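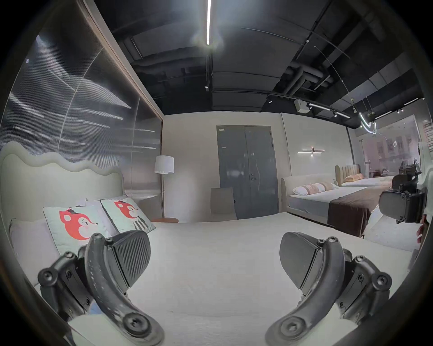 Issue 22

Morning all! For anyone new, I'm Fatemeh, and I post bits and bobs about trying to sell our house in Skumby (and finding somewhere to go next).

So, the flat in Virkevier. Second floor, 2 bedrooms, lift that shudders a bit, and the loveliest long kitchen with a window over the sink. I could have stood there all afternoon.

The service charge is 125 a month though, and when I asked what it covered the agent said "the usual", so I've written to Mohammadi to ask for the last accounts.

Golshifteh Shojaei, who sold us this place years ago and still answers my daft questions, bless her, says to ask about the roof as well. Top of my list now!

Meanwhile we've had about 6 viewings here since June began, and one couple came back to measure the box room, which got my hopes up no end.

They want to know if the shed stays. It can stay, they can have the water butt too, and the rhubarb if they'll look after it.

Second look at the flat on Thursday, then over to Drena to see a bungalow with a very small garden. Will report back, kettle permitting x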